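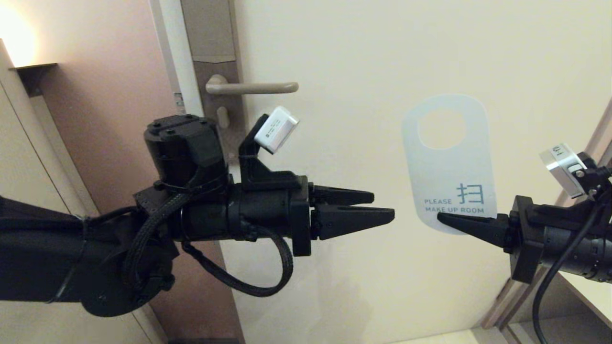 Two black arms with their grippers turned towards each other

4. Setting up the pitch counter and the scorebook

This section explains how to prepare Temov Scorebook for a baseball or softball game. Please finish section 3 (installing the program and making your club account) before you start. You need the team lists of both sides and a tablet or laptop with a charged battery.

4.1 Creating the game

1. Open Temov Scorebook and press New Game.
2. Choose the league from the list. If your league is not in the list, choose Other and type the name by hand.
3. Select the home team and the visiting team. The home team always bats in the lower half of the inning, so check this twice. It cannot be changed after the first pitch is entered.
4. Enter the ground. For clubs in the Celedia league the ground is filled in automatically from the home team.
5. Set the number of innings. The program suggests nine for baseball and seven for softball.
6. Press Save. The game now appears in the list with a grey mark.

Note: A grey mark means that the line-ups are missing. The mark becomes green when both line-ups are complete.

4.2 Entering the line-ups

1. Press the name of the visiting team first.
2. Drag the players into batting order. On a laptop you can also type the shirt number and press Enter.
3. Give every player a fielding position. Use DH for the designated hitter.
4. Choose the starting pitcher. If you use a designated hitter, the pitcher stands on a separate line under the batting order.
5. Put all other players on the bench list. A player who is not on the bench list cannot be brought in later without the umpire code.
6. Repeat the same steps for the home team.

If two players wear the same shirt number, the program shows a yellow line under both names. You can continue, but typing by number will not work for these players – you must press the name instead.

4.3 Setting the pitch limit

Many youth leagues allow only a fixed number of pitches per day. The counter can warn you before a pitcher reaches this number.

1. Open Game Settings and then Pitch Limit.
2. Switch the limit on.
3. Type the limit of your league. In our screens we use 78.
4. Type the number at which the first warning should come. With a limit of 78 we recommend 75, so the coach has three pitches left to prepare the next pitcher.
5. Choose if the warning should make a sound. The sound is switched off at delivery.
6. Press Apply to Both Teams, or set each team separately.

Caution: The program does not stop the game at the limit. It only gives a warning. The scorer must tell the umpire according to the rules of the league.

Caution: If a pitcher has already thrown in another game on the same day, these pitches are not added automatically. Open the name of the pitcher and type them in the field Earlier Today.

4.4 Testing before the game

1. Press Practice Mode. The top bar becomes blue.
2. Enter a ball, a strike and a foul. The pitch count must show 3.
3. Press Undo one time. The count must go back to 2.
4. Leave Practice Mode. All test pitches are deleted and the count is again at zero.

If the count does not return to zero, close the program completely and open it again. The line-ups stay saved.

4.5 Connecting a scoreboard

The Wada and Prarnard scoreboards can both receive the score directly. Switch on the scoreboard first and wait until the zeros are visible. Then open Scoreboard in the program, select the name of the board and press Connect. With the Prarnard board you will be asked for the code from the sticker on the control box.

Note: Only one device can be connected to a scoreboard. If a second scorer is working with you, this person can follow the game in View Only, but should not press Connect.

For correcting a play after the inning is closed, see section 5.

Text of this section: Mingxuan Wei
Last changed: May 28, 2025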